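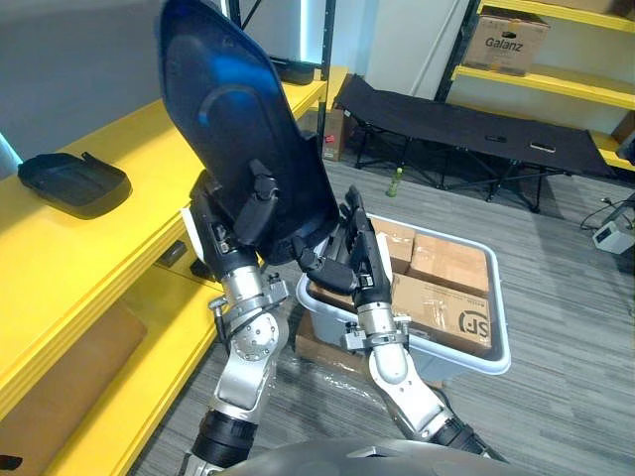

Teleop station walk-through, Julport workroom, December round
Checked by me, with Xiaoqing Ding in the operator seat and Kumiko Ueda on the stop button

Same list as last time, with my comments under each line. If something says OK and nothing else, it was fine and I had nothing to say about it (rare, I know).

Before power

1. Stop button reachable from the operator seat and from the spotter's spot
OK. Kumiko could hit it without taking a step. Please leave it where it is!

2. Cables clear of the robot's path
Needs work. There are black cables looped on the carpet by the bin, right where the robot shifts its weight when the operator reaches for something low. Xiaoqing says she has never snagged one. I'd still like them pushed back to the wall and taped down by next round.

3. Carpet tiles flat, nothing loose underfoot
Partly. The tiles are fine. The clear plastic wrap that comes off the boxes is the problem - it slides on carpet like you wouldn't believe. I picked some up, and there was more when I looked again after lunch.

4. Shelves stable, heavy things low
OK. I gave both yellow units a good shove and neither one moved. The far one has boxes on its top shelf, and I'd like those down to waist height, but it's not a fail.

Hands and arms

5. Wrist clamps and joint screws snug
Fixed on the spot. One clamp screw on the left wrist took a quarter turn. I went around everything else twice after that and found nothing.

6. Fingers open fully and close evenly, both hands
OK. We ran 100 open-close cycles on each side with the Soltby gloves and I watched for lag. The right thumb is a hair slow on the first couple of closes, then it catches up. Already in the log from the last round, no change.
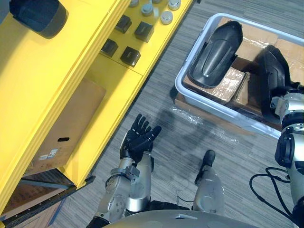

Item 6, left hand open over the carpet beside the shelf.

7. Operator can pause and take hands off without the arms dropping
OK. Xiaoqing paused in the middle of a reach, took both gloves off and had a drink of water. Arms stayed put for the full 300 seconds.

8. Follow speed limited for two-handed lifts
Needs work. The Gundano profile had been left on full speed by whoever was in last. It should go back to 62 percent for anything held in both hands, and I want that on the sign-off sheet as its own box. The big blue part isn't all that heavy, but it's wide and slick and you do not want it coming around fast at head height.

Task and demo recording

9. Spotter and operator agree on words before starting
OK, and nicely done. They use "hold", "back" and "drop it", and that's the whole vocabulary. Kumiko repeats each one out loud. I've asked the Onishi crew to copy this.

10. Demonstrations start from the same posture
Mostly. I skimmed the last batch, 246 recordings, and a handful start with an elbow already halfway up. Those won't hurt anyone, but they teach the robot a sloppy start, and then we get a surprise swing when it runs the task by itself. Throw them out and redo them.

11. Objects for the session are empty, with no sharp edges
OK. I ran my thumb around every rim before we switched on. Anything shaped like a tumbler gets tipped upside down over the sink first, please, every time, even if you're sure.

12. Pick and place over the bin, slow pass with the spotter watching
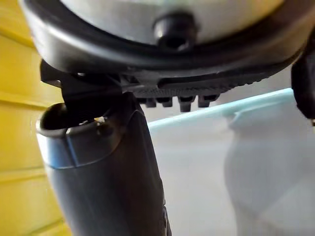

13. Hands-on guiding (operator moves the arm directly)
Not checked this round. We ran out of afternoon, and I don't want to rush the one item where a person is standing inside the reach. Kumiko has offered to do it with me next time. Until then, gloves only.

14. Wrist camera view clean and live on the operator's screen
OK after a wipe. Use the soft cloth in the drawer and not your sleeve (you know who you are).

Open items

Cables to the wall - Xiaoqing
Plastic wrap goes out of the room when the boxes are opened - everybody
Speed box on the sign-off sheet - me
Redo the bad starts - Xiaoqing, whenever the station is free
Item 13 - me and Kumiko

Fine to keep running with the gloves in the meantime, as long as the speed is set back first.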